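2018-02-21, Tinden bench, tidy-up chores

Continuing the desk-tidy list. Chore for this entry: scissors into the mesh pen cup. Arm is on the Joletis controller, two-finger gripper, wrist camera plus the fixed one at the side. Controller build 621, speed limit left where Kemum set it.

Start layout is scissors flat, cup upright and well clear of them. Speckled gray surface, polished. It throws glare into the wrist view, and the black cup is the only large dark thing the segmenter can hold on to. Orange handle linings are easy to find. Mesh walls are not: the depth map fills with holes and the cup center wanders by up to 7 mm between readings.
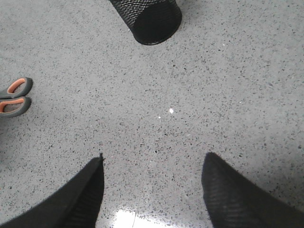
Wrist view, fingers open. Scissor handles at left, cup at top, glare between the fingers.

Insertion is the hard part. Points have to go down first, and the loops are wider than the blades, so the grasp must be on the handle end with the tool turned vertical before it gets near the rim. Planner timeout raised to 500 ms to allow for the wrist turn. Scoring rule, same as for the pens: points down, loops above the rim, cup standing, gripper clear. Anything leaning on the outside of the cup scores zero.

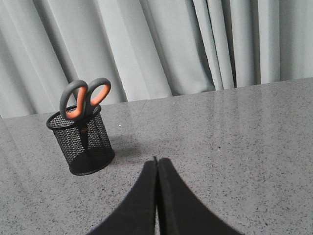

Scissors in the cup, points down. Gripper clear, fingers nearly closed.

Aksoy's checklist counts this chore as "solved" on a matte table with a solid cup. I would not carry that over to mesh and a shiny top. A person does the whole thing in roughly 2 seconds without looking at the cup for most of it.

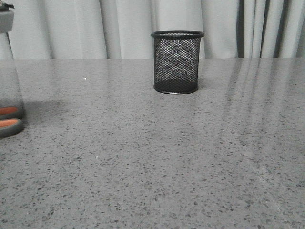

Side camera is the better source for rim height. The rim is solid black and reads cleanly against the pale curtain, where the mesh below it lets the background through. Proposal: take rim height from the side camera, cup center from the wrist camera, and ignore depth on the mesh altogether.

To do:

- recalibrate side camera to arm base
- mask the glare region before segmentation
- repeat with cup moved nearer the back edge
- ask Kemum whether the speed limit can come up for the transfer leg

My answer on the chore so far: usable with a fixed layout, not ready for a desk somebody works at.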